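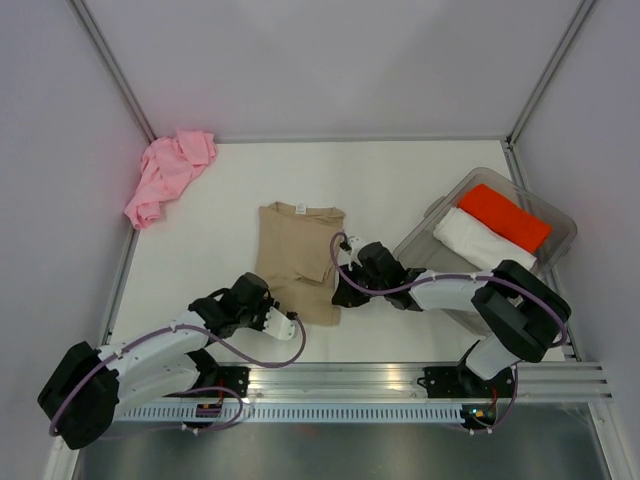
Folded tops too wide for the clear bins

9 October 2020
By Paula Dobre

Ticket 53, Plimside linen and clothing store. Status: closed.

Problem as reported: tops that were folded flat on the table would not lie flat once they were in the clear bins. The sleeve edge rode up against the side, the stack leaned, and the bin above would not sit down on the rim. The light cloths gave no trouble. It was only the tops with a neckline, and the tan ones were the worst.

Checked first: the bins. The Ukico bin is 425 mm long on the outside, and I had been using that as the size to fold to. Measured inside at the base it is 400 mm, as the walls slope in. A stack that fits at the rim is already too long at the bottom. I had not allowed for that and neither had whoever wrote the old folding card.

Checked second: the order of packing. We had been putting the tops in first and squaring them up inside the bin. Pulling on a folded top once it is down there opens the bottom flap and you end up starting again. Tried it with the cloths in first and the top laid over them. Better, but the lean came back when the bin was carried to the shelf.

Checked third: the fold. The card says to bring the hem up to the neckline in one go. On the tan tops the lower half creases crosswise when you do that, and one flap turns back over itself. You can smooth it from above and it looks fine, but the thick part is still under there. I unfolded one to check and the sleeve had rolled up inside.

What fixed it:

Lay the top face down, label end away from you. Smooth the lower half outward with both hands before folding anything. Fold the sides in, sleeves flat along the body. Bring the hem up in 2 folds, stopping short of the neckline. Turn it over and check the width against the card before it goes near the bin.

Keep the bin at the right of the table and clear a spot in the middle for folding. Anything still bunched up goes at the back left until its turn. When the unfolded pieces sit next to the bin they get dropped in as they are — I have done it myself.

Not fixed: the pink cloths. The fabric is soft and slides out of any fold I try. Fikri Goh suggested rolling them. I have left them out of the new card for now and they can go in a bin of their own.

The Intarasuk bins we had in April were straight-sided and did not have this problem, but they are out of stock. The new card is taped inside the cupboard door. Please throw the old one out.

Comments

Fikri Goh: Rolled the pink ones and stood them on end. They stay put if the bin is full. Half full, they fall over.

boltance_k: We have the sloped bins too. I cut a piece of cardboard to the size of the base and fold on top of it, then slide it out. Works for towels as well.

Paula Dobre: Cardboard is a good idea, will try it on the tan tops.

marnie: Do you put the darker colors at the back? I can never see the white ones otherwise.

Paula Dobre: No fixed rule. Whatever is needed most goes at the front.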